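Reserve overs and the Furcombe rain rule

Our league changed its rain rule in March and I have now scored enough shortened matches under it to have a view. I score for Furcombe seconds, home and away, and do the website when Mohsin Ghumman is on shift.

Under the old rule, if rain took overs out of the second innings, the target was cut in proportion. A side making 200 in 40 overs set a rate of five, so a chase reduced to 20 overs needed 101. Anyone who has batted knows this is generous to the chasing side, who still have all ten wickets and half the overs to spend them in. Captains knew it too. On a doubtful forecast they won the toss, bowled, and watched the sky.

The new rule uses a printed table. It has overs left down the side and wickets lost across the top, and each cell gives a percentage of a full innings. You read off the figure when play stops, read it off again when play restarts, and the difference is what the side has lost. The target is scaled by what remains. The county scorers have worked this way for years, and the table we were given is a cut-down one with whole overs only.

Whole overs are the first problem. Against Hijazi we came off after 17.4 overs. The sheet does not say whether to round up or down. I rounded down, Sarmīte Kivi in the other scorer's chair rounded up, and our targets differed by two runs. We asked the umpires, who asked us. In the end we took the higher number of overs remaining for both readings and wrote it in the book with both signatures. I have since asked Elaine Sampaio, the fixtures secretary, for a line in the rules. 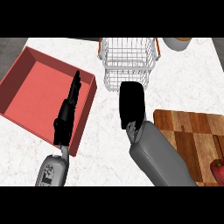 Marble worktop with a red tray.

The second problem is the time of the calculation. The rule says overs are lost at one for every four minutes after the first half hour. It does not say which clock. The pavilion clock at Furcombe runs three minutes slow, and the scoring tablet takes its time from the phone network. Three minutes can be the difference between losing an over and keeping it. I now write down the tablet time at each stoppage and read it aloud to the umpire at square leg, who writes it on his card.

The third is first-innings rain. If the side batting first loses overs after it has started, the target for the other side can go up. This is correct, as the first side paced its innings for 40 overs and did not get them. It is also hard to explain to a captain who has just been told that 142 all out means he needs 149. Corey McAlister had this at Wovska's ground and asked to see the working. I showed him. He asked to see it again at tea.

I went back through our old scorebooks and reworked the rain-affected chases with the new table. The highest total involved was 282, which the old rule had turned into a very gettable 142 off 20 overs. The table puts it well above that. The side batting second got home with an over in hand that day, and by the new method they would have lost. Iona Moncrieff, who was keeping wicket for the losers, has asked me for a copy.

One practical note for other scorers. The sheet comes folded in the handbook and the crease runs through the column for three wickets down, where the figures have already started to wear off. Copy it before the season gets any further on. I keep mine in a plastic sleeve with two pencils and the spare team cards.

We are away to Hollurora next, 1.30 start, covers on the square only.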